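Irkent Household Handling Set: data card and recording rules

Version notes, recording rules and acceptance criteria for the Irkent set. Read this before you record, label or train on anything in it. If a rule here disagrees with an older Pivano checklist, this file wins.

What is in the set

Total episodes submitted: 1605
Episodes accepted: 1562
Task types: folding, hanging, sorting, making a bed, putting away dishes
Homes: 48
Recording tool: hand-held two-finger gripper with a camera mounted on it
Labels: task name, start and end of each grasp, item class, outcome

Rejected episodes are kept in a separate folder with the reason for rejection. They are not part of the training split and should not be moved back without a second review.

Rules before recording

1. The resident signs the Kandpal consent form for each room used. A form for the kitchen does not cover the bedroom.
2. Mail, medicine labels, family photos and screens are put away or covered. Check from the height of the tool as well as standing up.
3. Wipe the finger pads and check them for wear. Replace pads in pairs.
4. Open and close the fingers ten times with nothing between them. If any arm of the linkage sticks, do not record.
5. Run calibration in the room where you will record. Calibration from another room is not accepted.
6. Leave ordinary bedding, cushions and furniture where they are. We want homes as people keep them, so do not tidy beyond what rule 2 asks for.

Rules while recording

One episode is one item. If you pick up two items at once, stop, put both down and begin a new episode.

Keep your free hand out of the work. If the cloth needs to be held flat, use the second gripper or choose another grasp. Episodes with a bare hand on the item are rejected.

Close on the item at the speed you would use yourself. Slow, careful closing looks safe but gives the model poor timing.

Do not talk during the episode. Sound is dropped on upload, but the raw files stay on the device until then.

Failed grasps are useful. Label them "miss" or "slip" and keep going if the item is still in reach. Stop right away if a person or pet comes within arm's length.

Rules for soft items

Soft items caused most of the labeling disputes in the first release, so they have their own rules.

Grip a fold or a single edge. Do not press the fingers down into a flat pile. On a bed, pressing down moves the mattress surface as well as the cloth, and the grasp point becomes hard to label.

Start the grasp label at the first frame where both pads touch the cloth. End it at the first frame where either pad lets go. A garment may cover part of the tool. This is allowed as long as the fingertips can be seen.

Item class is chosen by material first: fleece, knit, woven, terry, other. Garment type is optional. If you can't tell a jacket from a blanket while it is bunched up, leave the type blank.
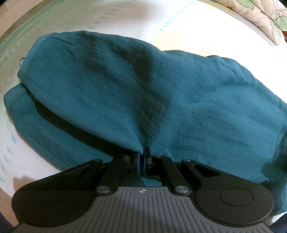

Sirner, November

The teal fleece on the bed is labeled as class "fleece", type blank. The fingers are closed on a fold where the cloth comes up to a peak, and both fingertips are in clear view, so the grasp point can be marked without guessing. Part of the garment lies over the right side of the tool, which the rule above permits. Small things such as lint or a tag get no label of their own.

Review and acceptance

Each episode is checked by one reviewer for privacy and another for labels. The same person may not do both. Privacy review comes first, and an episode that fails it is deleted from the server within 48 hours. It does not go to the rejected folder.

Label review allows a difference of three frames at either end of a grasp. Beyond that, the episode goes back to the labeler with a note.

Known limits

Fleece and terry are well covered. Silk, lace and wet cloth are not. Most bedrooms were recorded in daylight. The grip width log drifts on units made before the second hardware change; use the corrected column.

Reporting a problem

Open an issue with the episode number and the rule it breaks. Do not attach frames from the home. Residents can withdraw a room at any time using the number on their consent form, and the room will be left out of the next release.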